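Registering for only part of a summer school?
Posted in Conferences and Workshops

I've been accepted to the Skallum summer school on numerical analysis in July. It runs two weeks, but I have teaching duties and can only be there for the second one. The form has no option for partial attendance. Should I register anyway and tell them later, or ask first? I'd also like to know if the tutorials in the second week depend on the first.

gridpoint59

Ask first. The organizers book rooms and meals from the registration list, and they may want to give your place for the first week to someone on the waiting list. When I did this for the Brilton workshop, I sent a short email with my dates and had a reply by the next morning. 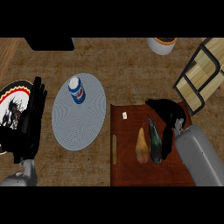
Travel support is a separate matter. Some programs only reimburse people who stay the full time, so get the answer in writing before you buy a ticket.

cordero_mesh

I went last year. The lectures were 90 minutes each and the second week did build on the first, mostly the finite element material. Notes were posted the same evening, so you can catch up if you read them before you travel. The Ovetti hall fills up early, get there before 9 if you want a desk with an outlet.

slowsolver

just register, people come and go all the time at these things. I missed 2 days at mine and it was fine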